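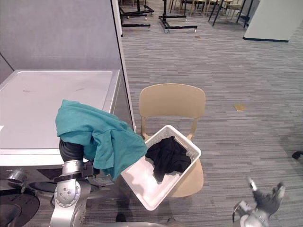 Do wedding invitations need to be printed on the thickest paper the shop sells?

Most guests can't tell the thick stock from the one below it, and you will pay for it twice, once at the printer and once at the post office. Order the samples and find out what your own fingers think before you believe anybody's sales page, including whatever I say in this post.

I've been meaning to write this up ever since we ordered ours, and people keep asking me in emails, so February 14, 2021 seems like as good a day as any to be unromantic about stationery.

Some background. We were inviting enough people to need 200 sets: invitation, reply card, two envelopes at first (I'll get to that), and a little details card with the hotel on it. The first quote came from Flemix, which has the prettiest website of anyone we looked at and a habit of calling things "heirloom." The quote was $900. The heirloom part was the paper, a double-thick cotton stock they sell under the name Illidmont. If you picked their ordinary cover stock the price dropped, but the page made you click through a box that said "Are you sure? Your guests will notice the difference."

Would they? I had my doubts. I have gotten a fair number of wedding invitations in my life and I could not tell you the thickness of a single one. I remember one that had the wrong zip code for the church, and one with glitter that got into the butter.

So I sent away for samples from Flemix and from Soson, and also dropped in on a small print shop run by Volodymyr Tymoshchuk, who has no website to speak of and who handed me a stack of offcuts in a grocery bag. I cut everything down to invitation size, wrote a letter on the back of each piece in pencil, and passed them around at a family dinner. I asked one thing: which of these feels like a wedding?

My aunt picked the cheapest one. My future father-in-law picked a cereal-box-gray backing board that had come along as packing. Illidmont got a couple of votes, and one of those voters took it back after hearing the price. My mother wanted to know why none of them had any printing on them, and I think she had the right question. People read an invitation. They look at the names, they hunt for the date, they check whether the kids are invited, and then it goes on the fridge, where the weight of the paper mostly matters to the magnet.

I know this wasn't a scientific test. There was wine. But it was more of a test than the sales page offered, and I've asked Flemix by email what their line about guests noticing was based on. They sent me a coupon.

Now the part that does matter, which is mailing. A thick card doesn't bend well, and an envelope that won't bend can be charged extra at the post office. Thick card plus reply card plus details card plus an inner envelope also pushes the weight up. Take one complete set, sealed, with everything in it, and have them weigh it at the counter before you buy a single stamp. I did that with a mock-up and it came in over the limit I'd been hoping for. Dropping the inner envelope fixed most of it. (The inner envelope dates from when the outer one got muddy on the way. Ours were going from one suburb to another.)

What about letterpress? This is where the thick paper people have a point, and I'll give it to them. If you want that deep pressed-in look you need something soft and thick for the type to sink into. On thin stock it can show through on the back. If letterpress is the thing you've been dreaming of, fine, buy the cotton. We were having ours printed flat, and for flat printing I could not see what the extra thickness was doing other than costing money.

I also tried Sirko, the online proofing thing where you upload your design and it shows you the card on a marble table next to some eucalyptus. I'd be careful with it. Every paper looks thick on that marble table. I switched between the lightest and the heaviest option several times and I would swear it was the same picture. The colors were off too: our dark green looked lovely on the screen and nearly black in print. Ask for a printed proof, pay for it if you have to, and look at it by a window.

In the end we went with Volodymyr. His total was $858, so before anyone congratulates me on my thrift, please note how close that is to the first quote. The difference is that his price included printing the return address on both sets of envelopes and a stack of extras for my bad handwriting, which at Flemix were all add-ons I hadn't got to yet. The paper was his middle one. It has no special name. They went out in September and the replies came back at the usual pace, meaning slowly, with several people forgetting to write who they were.

If you've found a guest who commented on paper weight without being asked, I'd like to hear about it in the comments. Printers and designers don't count.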